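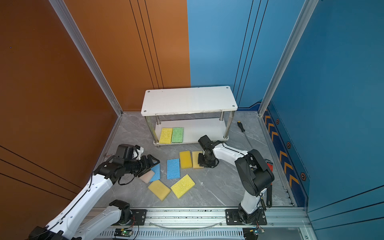

August
By a second-year student, Storage and Materials Option

Sponge Storage on a Two-Tier Shelf: Project Report

1. Purpose

The Fladudine workshop keeps cleaning sponges of mixed size and color. They are used for wiping down benches and are then left wherever the last person put them. The project looked at whether a small two-tier shelf can hold the working set in a fixed layout, with the lower board filled first and the upper board kept for overflow.

2. Materials

The shelf has two white boards and chrome legs. The top board is rectangular with a screw hole at each corner. It was taken from the Westutano store and had been in use before the project, so its surface was already marked. The lower board sits close to the floor, which leaves one usable layer under the top board.

The sponges are rectangular. Yellow is the most common color; blue and green are also in the set. Some are cellulose, with a coarse and pitted surface. Others are foam, smoother and more even in color. Both types were treated as one class for storage. The budget limit was 600 in course credits, of which 207 was spent.

3. Layout

Sponges on the lower board go side by side in a single row, starting from one end. A row is easier to check than a pile, and one sponge can be taken out without moving the rest.

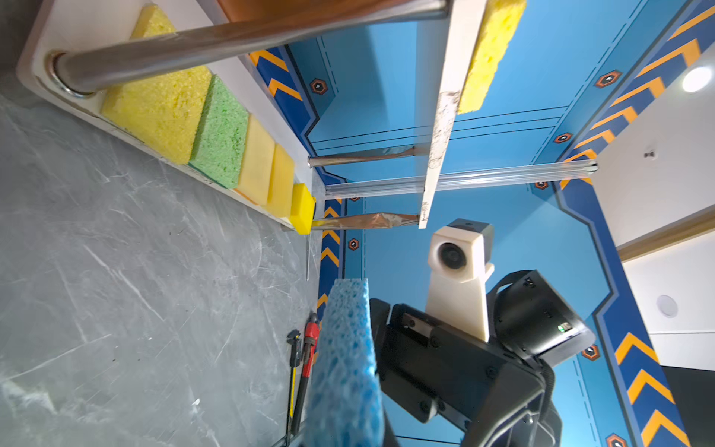 The row does not depend on color. An early draft of the layout sorted by color, but this left gaps whenever a color ran short and was dropped. Cellulose and foam pieces may stand next to each other. Small blocks go at the end of the row, where they do not set the spacing for larger pieces.

4. Procedure

Step 1. Spread the loose sponges on the floor in front of the shelf so that each one can be reached.

Step 2. Place the first sponge on the lower board near the legs. It may stand at a slight angle until the next one is put beside it.

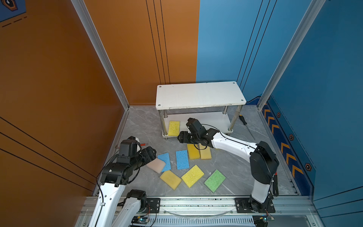 Step 3. Continue along the board until the row is full.

Step 4. Lay any large sponge left over flat on the upper board. A slight overhang at the edge is accepted.

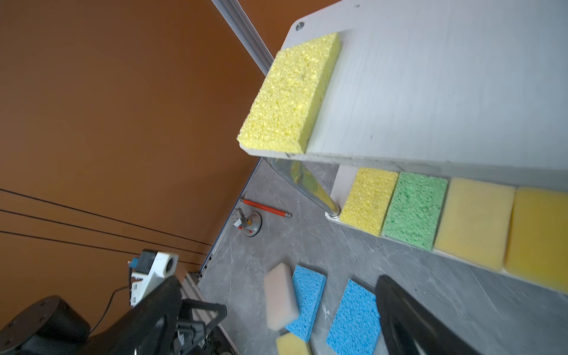

5. Remarks

Hand tools on the floor near the shelf are outside the layout and should go back to the tool rack under the Jundisico labeling scheme. The shelf is listed in the store as item 1812. A raised lip on the lower board would keep the row straight, but it was not built in this term.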